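The Slowest Team in the League Is Winning Everything
2 July 2015

I have a confession to make. For most of my adult life I've fallen asleep during fourth quarters. Good ones, too! So when I tell you I drove 156 miles to Stulow in the middle of May to watch a summer-circuit basketball team that walks the ball up the floor on nearly every trip, you should understand what kind of risk I was taking.

The team is Watudham. If you don't follow the small-city leagues (and why would you, unless you live in one of the small cities), they play in a gym with a leaky roof over section C and a popcorn machine that sounds like a truck starting. Official capacity is 2720. On the night I went, 2630 people had paid to get in, to watch a team that averages 77 points a game and seems perfectly happy about it.

I'd heard the word "boring" from pretty much everybody who had seen them on the local stream. My cousin used it twice in one text. And I get it, sort of. On a laptop screen, with the sound down, Watudham looks like five people waiting for a bus. The point guard crosses half court with sixteen on the shot clock. The ball goes to the elbow. It goes back out. Someone cuts, someone else sort of wanders along the baseline, and then with four seconds left there's a layup and you wonder whether the defense went home.

In the building it's a whole different thing. You can hear them talking, for one. They never shut up! The center calls out every screen before it gets there, and the forwards call out the center, and the bench repeats all of it a half beat later like a church choir. I sat low behind the visitors' basket next to a man eating sunflower seeds out of a coffee can, and by the second quarter he and I were both whispering "back door, back door" before the pass was thrown. We were right maybe half the time. Favville, the visitors that night, did worse than that.

Favville came in unbeaten, by the way. They run. They had the league's fastest pace last year and they're even quicker now, all leak-outs and early threes, and they've got a pair of guards who shoot from places my high school coach would have benched you for looking at. For the first five minutes they were great fun and they led by nine. I figured I'd be back at the motel by ten.

Then Watudham did what they do, I guess, which was nothing special. They missed a shot and all five of them got back. Made a shot, got back. Favville's guards kept turning the corner expecting open floor and finding a wall of bodies with their hands up. By halftime the lead was one. Midway through the third you could see Favville's shooters tugging at their shorts, and if you've ever played, you know what tugging at the shorts means – the legs are gone and the jumper is about to go with them.

What surprised me most was how little the home team changed when they got ahead. Most clubs up eight in the fourth will either tighten up or start showing off. Watidham's opponents were begging for a track meet by then, pressing full court and fouling early, and the answer was two passes, a dribble, and over the line with a second to spare. Every time. The crowd counted it down out loud. I counted along with them, and I had popcorn butter on my notebook, and I wasn't one bit sleepy.

Now, the worry. Ersoy comes to town for the last week of the regular schedule, and Ersoy is the one club in the league that plays just as slow, only bigger. They've got three starters who can post up and a bench full of people who look like they move pianos. When the two met in the winter league the final was in the fifties and the stream people cut away for a weather report. I don't think Watudham can out-wait a team like that. They'll have to steal a few quick baskets, maybe let the second unit run a little, and I'm not sure it's in their nature.

I'm going anyway. I've already booked the same motel, the one with the good waffles and the bad shower, and I told my cousin she's coming with me whether she likes it or not.
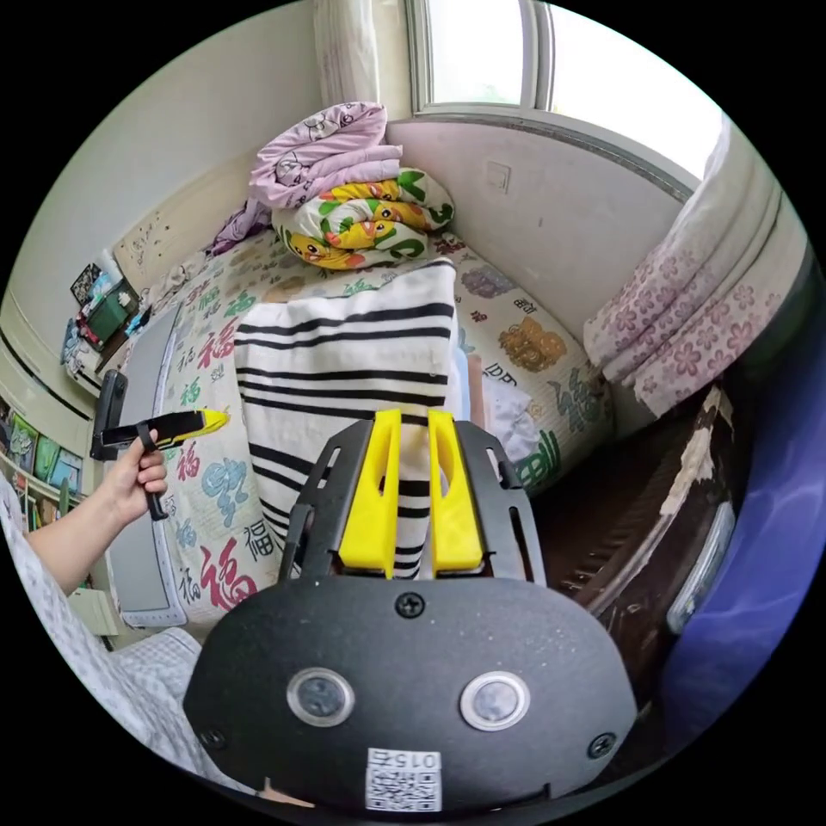
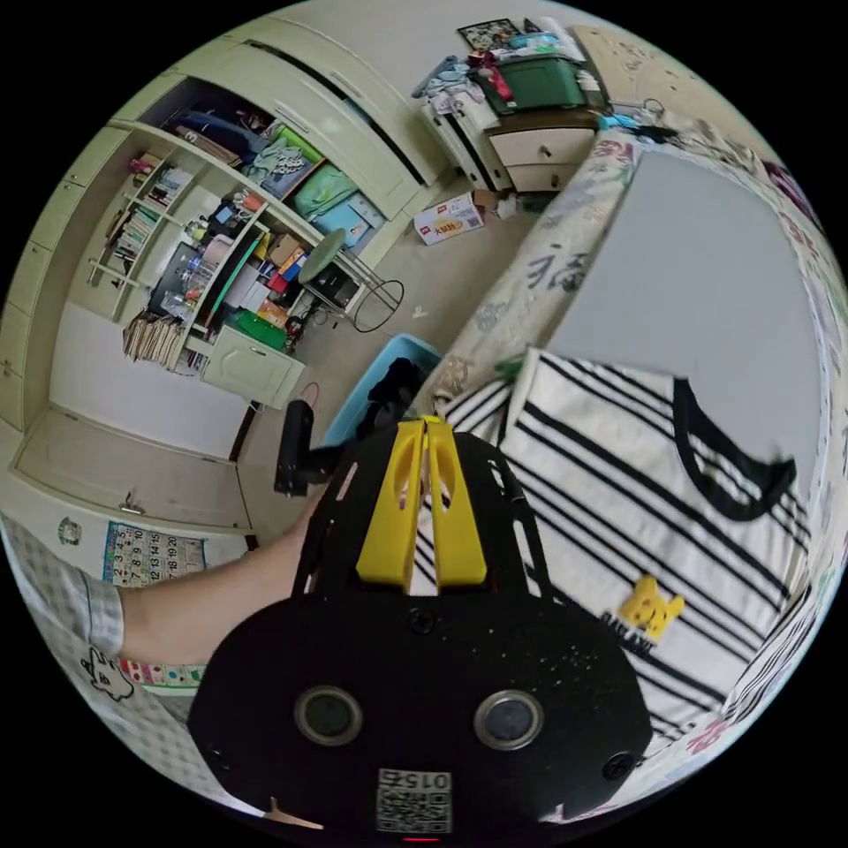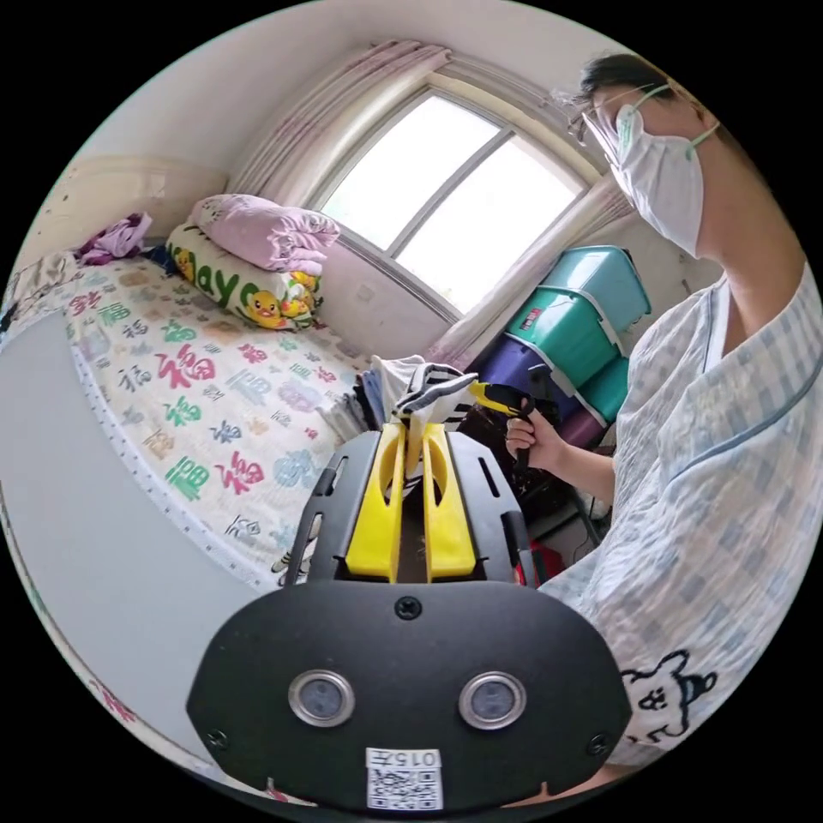
So can a team that plays this slowly win a title?

I think it can, as long as it keeps getting back on defense and finds a few easy points against Ersoy. Slow teams get in trouble when they fall far behind, and Watudham hasn't let that happen yet.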